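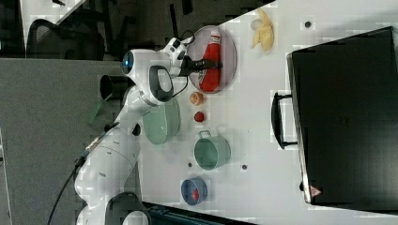
Ketchupflasche, Teller und Banane auf weißem Tisch

Die Ernährungsberatung Harnov begleitet seit 12 Jahren Erwachsene, die ihre Ernährung dauerhaft umstellen möchten. Im Februar hat die Einrichtung ihr Kursangebot um einen Schwerpunkt zu zugesetztem Zucker erweitert. Über Inhalte, Nachfrage und Grenzen des Kurses sprach die Redaktion mit der Leitung des Fachbereichs.

Der Kurs trägt den Namen Mirnudico und erstreckt sich über 10 Wochen. Vorgesehen sind Gruppen von bis zu 12 Personen. Eine ärztliche Überweisung ist nicht erforderlich, bei bestehenden Stoffwechselerkrankungen wird jedoch vorab um Rücksprache mit der behandelnden Praxis gebeten. "Wir ersetzen keine medizinische Behandlung", stellt die Fachbereichsleitung klar. "Unser Auftrag ist die Beratung im Alltag, und dazu gehören der Einkauf, das Kochen und das Essen am Arbeitsplatz."

Den Ausgangspunkt bildet ein Ernährungsprotokoll, das die Teilnehmenden in den ersten zwei Wochen führen. Bewertet wird in dieser Zeit nichts. Erst danach werden die Einträge in der Gruppe besprochen, und zwar nur von denjenigen, die dies wünschen. Nach Auskunft der Fachbereichsleitung überrascht die meisten dabei weniger der Kuchen am Nachmittag als die Menge an Soßen, Fruchtjoghurts und gesüßten Getränken. "Viele schreiben die Mahlzeit auf und vergessen, was dazu auf den Teller kommt."
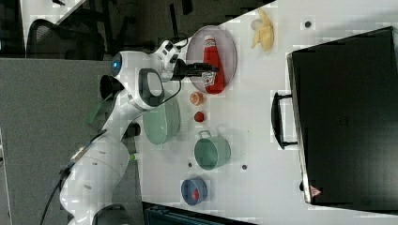

Rote Ketchupflasche und hellrosa Teller

Auf Verbote verzichtet das Konzept ausdrücklich. Die Erfahrung früherer Kurse habe gezeigt, dass strenge Listen zwar anfangs gern angenommen, nach wenigen Wochen aber stillschweigend beiseitegelegt würden. "Wer 6 Wochen lang alles streicht, hat am Ende keine Übung darin, mit einer kleinen Menge umzugehen", heißt es dazu. Stattdessen vereinbart jede Person zu Beginn eine einzelne Änderung - etwa ungesüßten Tee am Vormittag - und behält diese bei, bevor eine zweite hinzukommt.

Besonderes Gewicht liegt auf dem Lesen von Nährwertangaben. Eine Kurseinheit findet daher im Lebensmittelgeschäft Sönmez statt, das der Beratungsstelle gegenüberliegt und den Gruppen am frühen Vormittag einen ungestörten Rundgang ermöglicht. Geübt wird der Vergleich je 100 Gramm, auch bei Produkten, die im Regal weit auseinanderstehen.
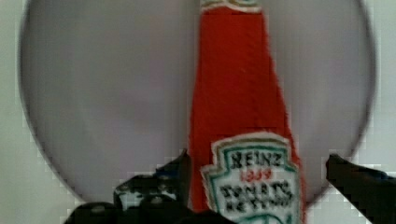
Für Berufstätige mit Schichtdienst besteht seit Kurzem eine eigene Abendgruppe, die im Bürgerhaus Illia zusammenkommt. Der Bedarf sei lange unterschätzt worden, räumt die Fachbereichsleitung ein. Wer nachts arbeite, könne mit Empfehlungen für drei feste Mahlzeiten wenig anfangen. In dieser Gruppe wird deshalb zunächst der Wochenplan besprochen und erst anschließend die Auswahl der Lebensmittel.

Zu Gewichtsverlusten macht die Einrichtung keine Zusagen. Gewogen wird im Kurs nicht. "Wir fragen nach Schlaf, nach Hunger und danach, ob das Essen noch schmeckt", so die Fachbereichsleitung. Einzelgespräche können zusätzlich vereinbart werden, eine Anmeldung zur nächsten Gruppe ist über das Sekretariat der Beratungsstelle möglich.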